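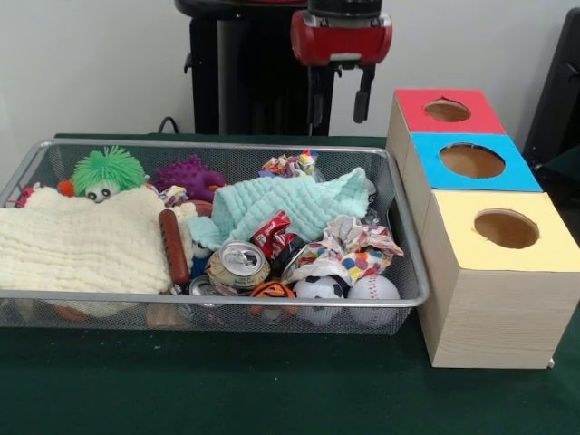

Help > Rings and Resizing > Common questions

Can you resize a ring I didn't buy from Samonte?

Yes, and we're always glad to! Bring it to the Clalanham shop and Lorna Padilla will measure your finger (twice, as fingers do swell on a warm day) and talk you through it. Going up or down one size is £44 for a plain band.

Will the engraving survive?

Usually, if it sits away from the join. If we do have to cut through a letter or two, Jocelyn can engrave them again by hand, though do allow an extra week for that, and a bit longer in April when all the wedding rings come in.

Filed under: Jewellery Care, Repairs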